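How varied should demos be for a switch-turning task on a cabinet door?

Posted by knobs_and_lamps in Robot Learning > Collecting Data

Hi everyone! First big collection job for me and I'm having a great time with it. We teleoperate an arm in front of an electrical training cabinet (the project is called Wandon) and record people turning selectors, pressing buttons and working the black rotary handle. Head camera and joint positions, all at 30 Hz. We have 615 episodes so far and the plan says 700.

My worry is that they all look alike. Every operator starts from the same rest pose, with the switches set the same way. The trained policy does nicely from that start, but change one selector beforehand and it drifts off to the wrong control. Do I finish the last episodes as planned, or stop and change how we record? And do I keep the ones where the gripper misses and tries again?

Giáp_07
More data always helps. I would go way past 700 and use a bigger model.

Bogumił Tokarz
Stop and change it now, you'll be so glad you did! I went through the same thing on a panel at Brivcombe, and the fix was cheap.

Shuffle the cabinet before each episode. We had a little script that picked a position for every selector and the operator set them by hand before hitting record. Write that starting state into the episode file too — you will want to sort by it later. Change the rest pose a bit as well, and nudge the head camera up or down between sessions.

Keep the misses if the operator recovers and finishes. Those were some of the best examples we had, they show the arm how to get back. Toss the ones where somebody gave up halfway, or tag them and leave them out of training.

Also, please don't label an episode just "turn the switch" when there are several switches on the doors. Say which one, and which way. We went back over 2 months of labels to fix that and it was no fun at all.

One more: hold out a few starting states completely and test on those. It's a real thrill when the arm handles one it has never seen.

The black handle at the bottom right is a tricky one, the gripper tends to hide it from the head camera just when you need to see it. A wrist camera helps a lot there if you can fit one.

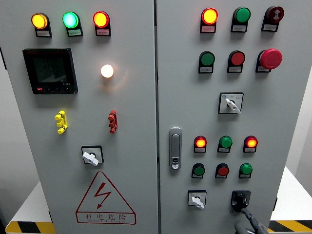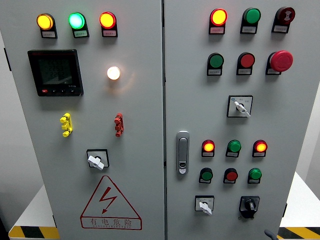
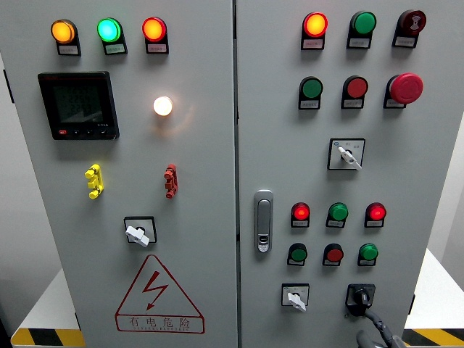
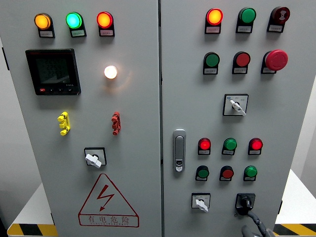
Cabinet doors from the head view. Left door selector points to the lower left in the first and last, to the lower right in the middle two.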